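Skemen Opens Suturing Course to Surgeons Who Think They Already Know How

A straight seam is harder than it sounds, says the training firm, which has 83 places to fill

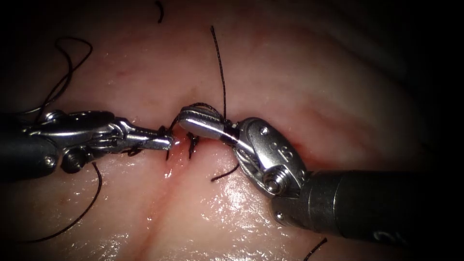 Eight evenings, one stitch at a time

Skemen will begin its new suturing course in March at its Ulby training rooms. The eight evening sessions cover closing an incision, tying the knot and, for the brave, having a colleague grade it.

"Everyone arrives confident," said course director Tala Chamoun. "Then we ask for a second knot that matches the first."

The firm received 321 applications, several from people who described their own stitching as excellent. Places will be drawn by lot.

Sessions start at 6 p.m. Coffee is provided, though not before the fine work.

Press contact: Fares Majali, Skemen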